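The Gripper Bake-Off Is Mostly a Test of Your Patience

Jun 7, 2021

Every few months somebody asks me which gripper to buy, and every few months I give a worse answer. I used to say "it depends," which at least sounded like experience. Now I ask what they plan to pick up, and they say "everything," and I go get coffee.

We spent the winter comparing two of them on the same arm. The Stivik is a parallel-jaw model with soft pads and the personality of a vise. The Hapeta has three fingers, a handsome brochure and a cable that wants to be somewhere else. Each got 202 attempts at the same kitchen chores: fruit onto a plate, plate into a rack, plate back out again. The Stivik finished 177 of them. The Hapeta finished 123, and looked wonderful doing it.

You would think that settles things. My colleague Vikas Thakur, who had lobbied for the three fingers since December, pointed out that I had tuned the Stivik for six days and the Hapeta for an afternoon. He was right, and I have not entirely forgiven him.

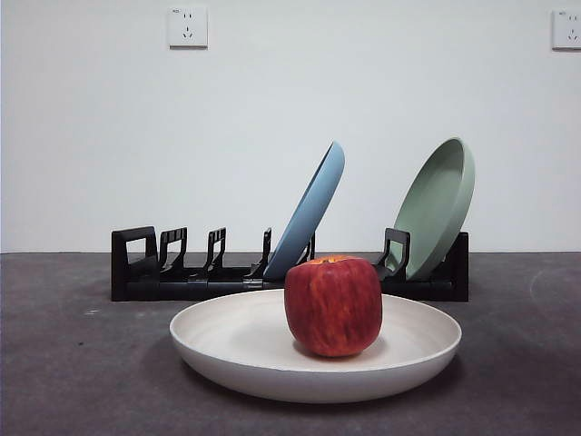

My complaint is with the way we all report these numbers. A success rate is a number for the gripper, the controller, the camera placement, the lighting and the mood of whoever wrote the grasp planner -- and then we print it next to the gripper's name as if the rest of us had stayed home. When we swapped our old controller for a Pevov unit, the Hapeta stopped crushing its approach and began closing like a civilized hand. Same fingers, same screws. I did not see that mentioned in the brochure.

Plates are the best argument I know for humility. Fruit forgives you. A plate has a thin rim, it tips when you touch it wrong, and a rack slot gives you very little room for opinions. Any vendor who demos only on fruit should be asked, politely, to wash up.

So publish the tuning hours. Publish the failures too, with the dull ones left in. And if your comparison has a clear winner, let the person who wanted the other one run it again. Vikas starts his rerun next week, with the Zulley camera mount he prefers, and I have promised not to touch the cable.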